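Computer drop-off is back in May, and this time there's a shelf for it

Quick one this month, still catching up after the move out of Storotton. Boxes everywhere.

So. Old computers. Last round we took in 166 machines at the Didville depot, way more than planned, and the queue went past the bike racks. Sorry to everyone who stood in the rain. This time doors open at 9 and we close when the shelves are full, not at a set hour.

What we take: desktops, laptops, flat monitors, keyboards if the cable's intact. What we don't: tube TVs, printers (please no more printers), anything with a swollen battery. Swollen batteries go to the hazardous counter at the county yard, they know what to do with them.

Wipe your drive first if you can. If you can't, tick the box on the form and we'll pull the drive and hand it back to you. Takes a few mintues. Don't put tape over the screws, it makes a mess and we have to peel it all off.

Working desktops get a clean and a new install, then go to the Odance reading rooms and the Štěpánek night classes. Waiting list at the classes is 6 people right now, so towers are what we want most. Doesn't matter if it's slow. Missing side panel, fine too.

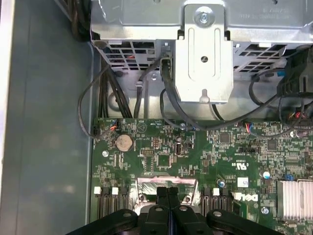 Anything too old gets stripped. Memory and power supplies we keep, steel goes for scrap, boards go in the crate until there's 500 pounds of them and the recycler will send a truck. We were close at the end of winter, should get there this time.

Limit is 2 machines per household, cables don't count. Businesses, please write first and we'll find you a slot on a Monday, the regular session can't handle a whole office at once.

Forms are at the front desk or print your own form the site. Parking on the north side only, the south gate is still blocked by the water work.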